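22/04/2019

Barstool finish, Karetero order. Carrying on from last week's page, sorry for handwriting when this gets typed up.

Blue/green sample boards all out of the rack now. Gosport board is closest to what the shop wants, Palumbo too grey once the wax goes on.

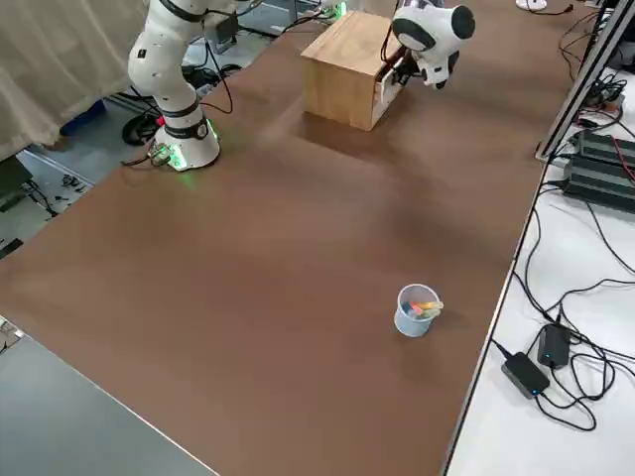
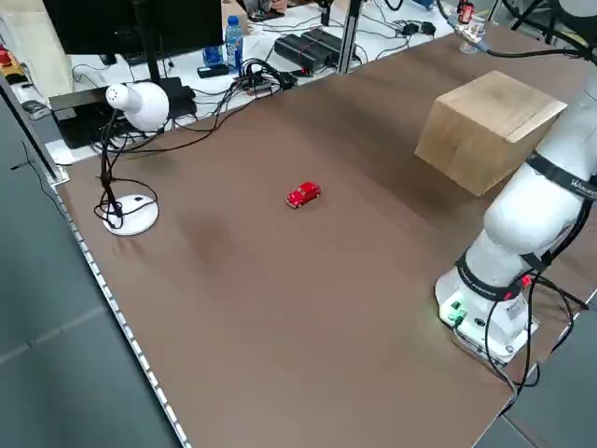
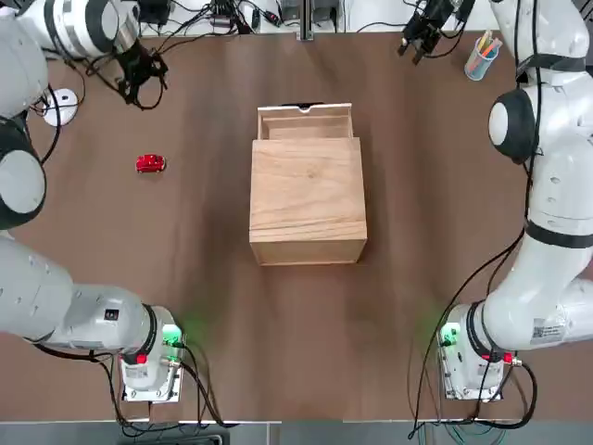
Elsa Heiskanen

Stool 1, seat off, legs still on. Old lacquer came away easy on the seat, hard on the footrail. Scraper then 192 grit, don't go finer before the stain or it won't take. Tried finer on one leg, blotchy, had to go back. My fault.

Undercoat brown, let it go off overnight. Blue over, then green dragged on nearly dry brush. Green first looks wrong, like a garden gate. Tried both on scrap to be sure, scrap is on the windowsill, labeled.

Rub-through: edges of seat, front of footrail, top of back slats. NOT the backs of the legs, no one's heel ever gets there and it looks fake. Cumden wool pad is good for this, the green scouring ones cut too fast and leave lines.

Footrail on stool 4 has play in it. Glue is dry and crumbly in the socket. Knocked it out, cleaned up, reglued, strap clamp on. Leave alone till tommorow. If it still moves it needs a new dowel, have asked for some 38 mm long.

Topcoat question still open. Matte wax looks best by far but these are going in a kitchen, so up to 300 ml of the satin per stool and wax only on the backs? Ask Karetero before buying more. Satin shifts the blue a bit darker, they should see it first.

Swivel plates: 6 in the box, screws too short for the thick seats. Do not use the long ones from the drawer, they come through. Checked on an offcut and yes, they come through.

To do
- second blue on stools 2 and 3
- felt pads, the brown ones
- photograph Gosport board in daylight for the shop
- new lid for the wax tin, its drying out round the rim

Delivery still down for September so no panic, but want the color signed off well before then.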